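The Jirnevthorpe rig is a two-armed suturing robot built in a shared workshop in the Brallwood district. It was begun by Heidrun Trummer and Konrad Egger, who wanted a bench machine for trying out control software on simple surgical tasks. It has never been used on people or animals.

Construction

The frame is bolted to a workbench and carries two arms, each holding a long-shafted surgical instrument. Trummer built the drive units, which turn the small discs at the back of each instrument and so pull the cables that move its wrist and jaws. The first set, finished in November, slipped under load and was replaced. Egger wrote the control program, and Rocío Llorente later added the wrist cameras. The control box runs on 34 volts and draws 200 watts.

Operation

The usual exercise is the closing of a straight cut in a skin-like practice pad with separate stitches. One instrument carries a curved needle while the other handles the thread or the edge of the wound. Old stitches are left in place and a pad is used until there is no room for a further row. Thread management is the weakest part of the system, as long ends tend to cross the working area and catch on the jaws.
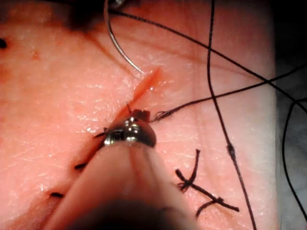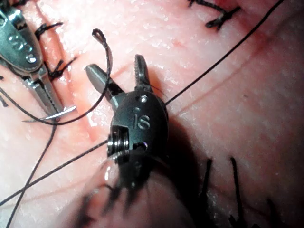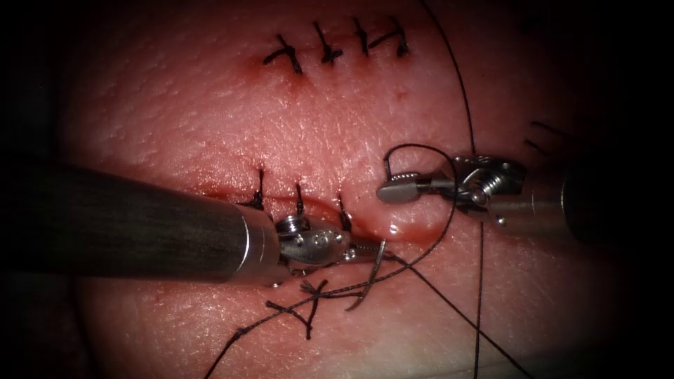

Suturing on a practice pad, with a curved needle and black thread.

Limitations

A single stitch takes nearly 20 minutes if the knot is tied without help. The arms have no force sensing, and the builders judge tension by eye from the camera picture. Damian Kofler's revised mounts reduced play at the instrument tip but made changing instruments slower.

Later work

A second rig, known as Haris, was started by Marlies Baumgartner using the same drawings. It has shorter arms and a 30 volt supply.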